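Das Trikot

Das Paket aus Dretberg kam am Vormittag. Mein Bruder hatte es geschickt, ohne Brief, nur mit einem Zettel, auf dem stand, dass er den Schrank ausgeräumt habe und mit den Sachen nichts anfangen könne. Er hatte 6 Euro Porto zu viel bezahlt. Das war typisch für ihn, er wog nie etwas ab.

Obenauf lagen Handtücher, darunter zwei Kissenbezüge, die ich noch aus der Küche unserer Mutter kannte. Sie hatte dort auf der Eckbank immer Kissen gehabt, obwohl sie selbst nie saß. Ganz unten lag das Rote. Ich erkannte es, bevor ich es herausgezogen hatte.

Wir hatten beide in Grirnlow gespielt, er vier Jahre, ich zwei. Im letzten Jahr teilten wir uns die Sachen, denn für zwei Ausrüstungen reichte das Geld nicht. Wer spielte, bekam sie, und wer auf der Bank saß, trug den Trainingsanzug. Ich trug meistens den Trainingsanzug. Das Spiel gegen Arthorpe ging mit 58 Punkten verloren, und ich war die letzten Minuten auf dem Feld. Danach hat er die Sachen mitgenommen, als er auszog, und wir haben nicht mehr darüber gesprochen.

Ich trug alles nach hinten und fing an zu sortieren.

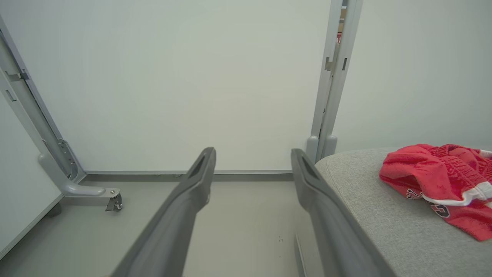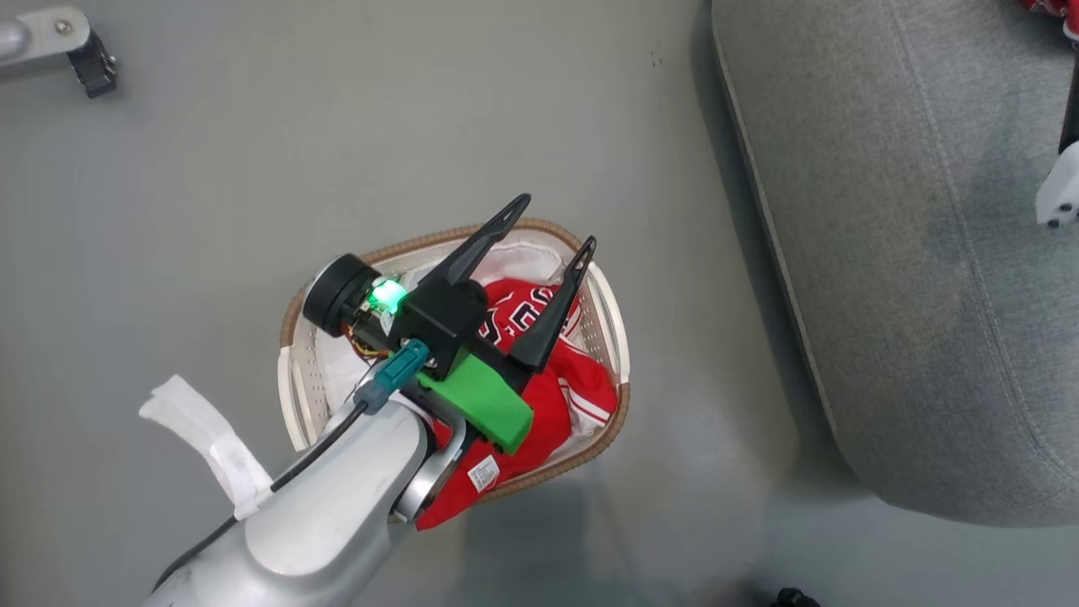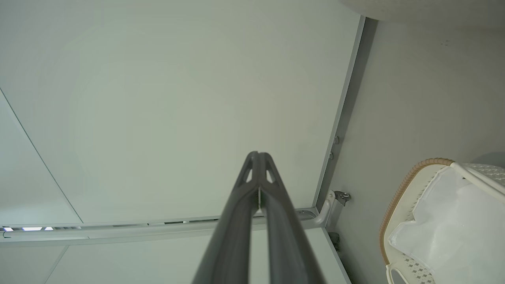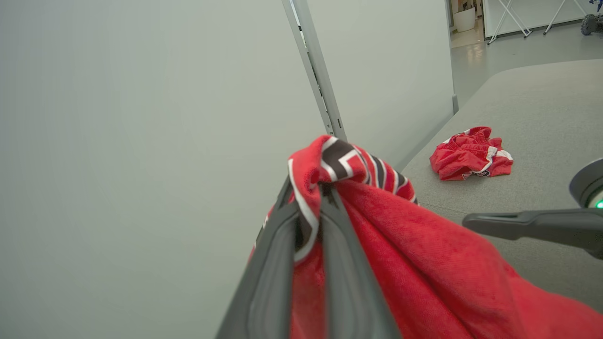
Meine Mutter hat Wäsche nie nach Farben sortiert, sie sortierte nach Leuten. Jeder hatte seinen Haufen, und an den Haufen sah man, wer in der Woche was gemacht hatte. Die roten Sachen wanderten zwischen meinem Haufen und dem meines Bruders hin und her, je nachdem, wer zuletzt gespielt hatte. Wenn sie sich nicht sicher war, legte sie sie auf einen Stuhl und wartete, bis einer von uns sie holte. Ich nahm den weißen Korb mit dem geflochtenen Rand und legte das Trikot hinein, mit der schwarz-weißen Schrift nach oben. Dann nahm ich es wieder heraus und suchte nach dem kleinen weißen Etikett. Früher hatte sie auf so etwas mit Kugelschreiber einen Strich gemacht, wenn es meins war. Gefunden habe ich keinen. Vielleicht war er ausgewaschen, vielleicht hatte sie bei diesem Stück auch nie einen gemacht.

Am Nachmittag rief ich meinen Bruder an. Er fragte, ob das Paket angekommen sei. Ich sagte ja. Er fragte, ob ich die Handtücher brauchen könne, und ich sagte, Handtücher könne man immer brauchen.

»Und das andere?«, fragte er.

»Das wasche ich erst mal.«

Er schwieg kurz. Im Hintergrund lief bei ihm ein Radio, jemand las Verkehrsmeldungen vor.

»Nicht zu heiß«, sagte er. »Sonst geht die Schrift ab.«

Ich sagte, das wisse ich. Er sagte, dass er im November vielleicht einmal vorbeikomme, er müsse ohnehin in die Gegend. Ich fragte nicht, was er in der Gegend musste.

Als wir aufgelegt hatten, stellte ich die Maschine auf dreißig Grad. Die Kissenbezüge ließ ich draußen.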